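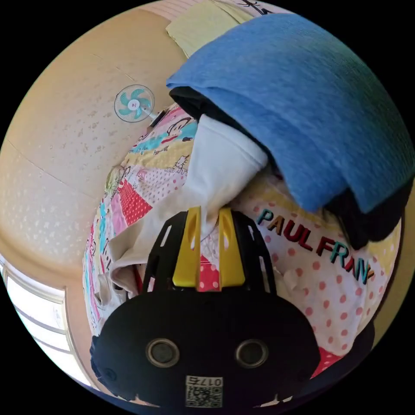

Nollport Opens Blanket and Clothing Drop-Off for May

Nollport will accept used blankets, bedding and clothing at its Rashidi Street sorting room through the end of May. Items will be washed, folded and given to families in temporary housing.

Last year's drive brought in 2,836 pieces, of which 684 were blankets. Demand for bedding has gone up since then, and the group is asking for children's sheets and full-size blankets in particular.

"People bring it in all mixed together, and that's fine," said Delia Espinoza, who runs the sorting room. "Shirts, towels, a blanket on top. We go through the pile by hand and separate it by type before anything goes in the wash."

Items may be any color or pattern. Small stains are acceptable. Nollport cannot take pillows, mattress pads, electric blankets or anything with a torn lining. Fabric too worn to hand out will go to Ritness for recycling.

Drop-off hours are 9 a.m. to 2 p.m. Bags should be tied shut and left at the side door. Receipts are available at the desk on request.

Groups planning to bring more than 98 pieces should contact Prakash Nair at the Nollport office ahead of time to arrange unloading.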